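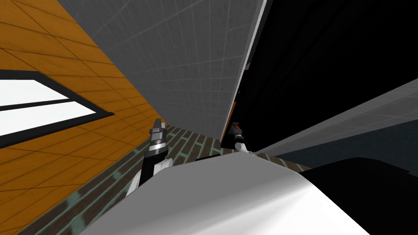 Hestdale Missing Persons Register: Records Systems Desk

Ticket opened: October 26, 2022
Category: Public appeals site / case matching
Priority: High
Status: Resolved, one follow-up open
Affected: Staltside area office, public appeals pages

Reported problem

Case handlers at Staltside could not publish changes to open appeals. Saving a draft worked. Pressing Publish gave "Record rejected by matching service" and the public page kept the old text. Two appeals with a corrected last-seen location were affected, along with one that should have been taken down after the person was traced.

The office also said that the overnight comparison list (open missing person cases against unidentified remains entries) had come through empty. An empty list is allowed and raises no alert, so it was only spotted when a handler looked for an entry known to be on the previous one.

Log

08:52 Ticket received by phone and entered by the desk. Handler asked to stop retrying Publish, as each try locks the record for several minutes.

09:05 Reproduced on the test case in the Staltside queue. The Publish call returns 400 from the matching service. Same test case moved to the Hestdale queue publishes normally.

09:20 Traced appeal dealt with first. Public page withdrawn by hand from the admin screen, cache cleared, and the address checked from an outside connection. Page no longer shown.

09:48 Compared the two requests. The Staltside one carries a height range in the physical description block with the lower and upper values swapped. The form shows them the right way round.

10:10 Checked the change record. The Plevmont release replaced the physical description block in August. Staltside was left on the old form at its own request and was moved over last night. Swapped values are therefore new to this office only.

10:35 Overnight job log read in full. The job stops at the first record it cannot read, writes the list as it stands and ends with a success code. The first record in the Staltside batch was one of the converted ones, hence the empty list.

10:41 Raised with Uçar, who support the matching service. Sent the rejected request with personal details removed.

11:30 Uçar confirm the service is right to reject a reversed range. They suggest turning off the check for one day. Declined: with the check off, a reversed range matches nothing and a possible match would be lost without any message.

12:15 Ran the read-only count on the Staltside records. 501 converted, 9 with reversed values. All 9 had been entered on the old form with the taller figure first, which the old form accepted.

12:40 Export of the 9 records taken before any change. Values corrected and each one checked against the scanned paper report by a handler at Staltside.

13:25 Publish tested on both location corrections. Both accepted. Public pages show the new text.

13:50 Comparison job rerun by hand for Staltside. List produced and passed to the identification team. Contents not recorded on this ticket.

Cause

Reversed height values carried over unchanged during conversion, and a comparison job that reports success after stopping early.

Workaround if seen again

Open the record, go to Physical description, re-enter both height values and save before pressing Publish. If the record is locked, leave it and ring the desk. Do not create a second record for the same person.

Traced persons: do not wait for Publish to work. Ask the desk for a manual withdrawal.

Follow-up

Comparison job to end with a failure code when a record cannot be read, and to carry on with the rest of the batch in groups of 50. With Uçar, no date given. Until then the desk checks the Staltside list by eye each morning.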